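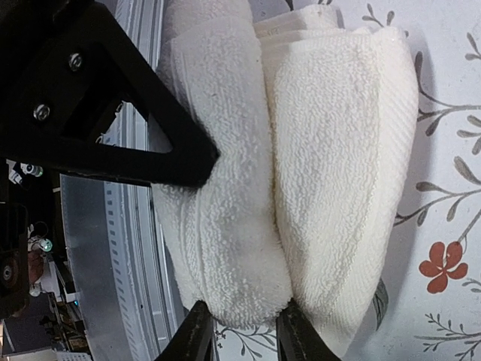 White terry towel, folded, on the floral print. Greyish patch on the rolled half.

November, morning

Towels again. The Deseo bathroom set wants a folded stack that looks as though somebody with standards lives there, and I have been put in charge of the standards.

Starting position, for anyone picking this up after me: Overgaard bath towel, white, 100 percent cotton, 115 cm on the long side as it came out of the packet. I wrote the length down before washing and I'm glad I did, as the label gives only the short side and a drawing of a swan. Washed at 60, tumbled on medium, left overnight on the rack by the door. No softener. Softener makes the pile lie down and then the layers slide off each other, which we learned in October at some cost to the afternoon.

The fold I started with was the one on the Gridanham sheet: long edges to the middle, in half, in half again. On the sheet it takes up four little line drawings and everything lies perfectly flat. Whoever drew it was thinking of paper. Terry has opinions about the second half-fold. The inner layers have less distance to travel than the outer ones, so they bunch toward the crease and push the front out into a belly. Leave it a few minutes and you get one half that has more or less rolled itself up and one half that lies flatter and wider, with a crease between them. It looks like two towels that aren't speaking.

Tried pressing it down with the flat of the hand. It goes down. It comes up again while you're writing "goes down."

Tried folding tighter, which made it worse. The air has to go somewhere and it goes into the roll.

Tried folding looser and got a nice soft shape that fell open when I moved it to the other end of the bench. Would suit a picnic.

About the patch. There is a greyish, soiled-looking area in the middle of the rolled part. I spent longer than I'll admit deciding whether it was shadow. It wasn't shadow; it came with me to the window. My money is on handling, as these have been folded and unfolded all week on surfaces that get wiped when someone remembers. Options are to fold so it ends up inside, or to wash again. Folding it inside is what hotels do and I'm not above it, but the towel gets reopened all day and the patch would have its moment sooner or later. Put down for a second wash, with the Troltari powder this time instead of the liquid.

The printed background is staying. I have argued for a plain one twice. The print has grey stems and leaves and the odd red flower, and against it a white towel has to work for its living. Apparently that's the point. I will say that it's easier to see the outline of a pale fold against pattern than it was against the cream board we had before, where I lost an entire washcloth.

Later, after coffee

Second approach, the thirds fold. Lay flat, smooth outward from the middle, bring one long edge over to the two-thirds line, bring the other over the top of it. Then fold the strip in thirds the other way, with the free end tucked underneath. That puts the raw hems inside the stack and gives you one thick rounded edge to show.

Much better behaved. The turns are wider, so the inner layers don't fight. It still comes out thick, but thick all over, and people read that as a generous towel. Thick in one place they read as a mistake.

Two things I'd do differently next time. First, shake the towel before laying it out. I skipped this, and one corner of the pile had set in the direction it had been pegged, so the fold kept trying to wander that way. Second, line up on the woven band and forget the hems. The hems on these are not parallel with anything, including each other. The band is at least woven in, and if it runs straight across the front the eye forgives whatever is going on at the sides.

The band is also the only part of the towel with no loops on it, so it creases sharper than the rest. If it lands exactly on a turn you get a hard ridge there. Keep it on a flat face. I moved my first fold over by the width of a thumb and that was enough.
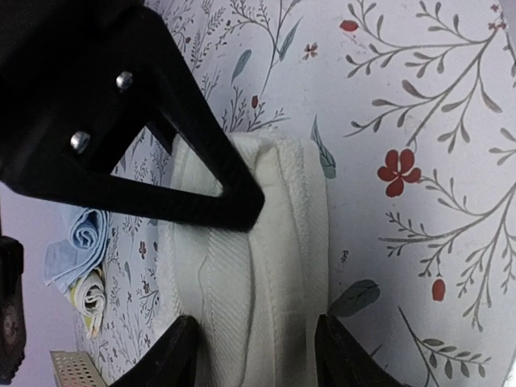
Corinne Hadlow
Soft goods bench, Deseo fit-out

Stack with the band across the middle of the front and the rounded edge to the right, where the layers show. I'm fairly pleased with it. The diagonal ribbing on the band reads as a lighter stripe against the pile and saves us having to add a ribbon, which had been proposed, in sage.

Color note: listed as white, looks off-white to cream under the bench lights, and a bit greyer toward the bottom. Check it in daylight before anyone orders the bath mats to match. We have a history with "white" here. The shower curtain is white. The shelf liner is white. Put them next to each other and you'd start asking which one smokes.

Leaning the folded stack up against the print gives it a back to rest on and keeps the layers together. Freestanding, the thirds fold has a slow lean to it, and I'd rather not be in the room for the end of that.

Things tried on the stack that didn't earn their keep:

Cardboard insert. Flat as a board, being one. Looks like a towel-colored book.

Steaming the front. Lifted the pile nicely and made the band pucker. If you must, steam the face only and keep off the band.

Pin through the back. Worked, then I forgot where the pin was. Found it. No more pins.

Brushing the loops in one direction. Lasts until someone touches it. Someone touches it.

For the shelf we will want the bath towel at the bottom, hand towel on top, bands lined up. The hand towels are a different weave and haven't been washed yet, so don't fold them from the packet and expect the same height afterward. Packet-fresh terry is half air and sizing. It comes out of the first wash a different animal, usually shorter.

I have crossed out steps three and four on the Gridanham sheet and drawn the thirds fold underneath. My drawing is not good. The arrow that looks like a fish means "tuck under."

Left on the bench: the stack, the marked-up sheet, the lint roller with four sheets to go. The washed spares are on the rack and may be folded by anyone who reads this far. Hems inside, please.

To do: second wash with the Troltari, 60 again so that the comparison is fair. Measure the long side afterward and put the figure next to the 115. Ask Overgaard about the hems. Find out who has the good ruler.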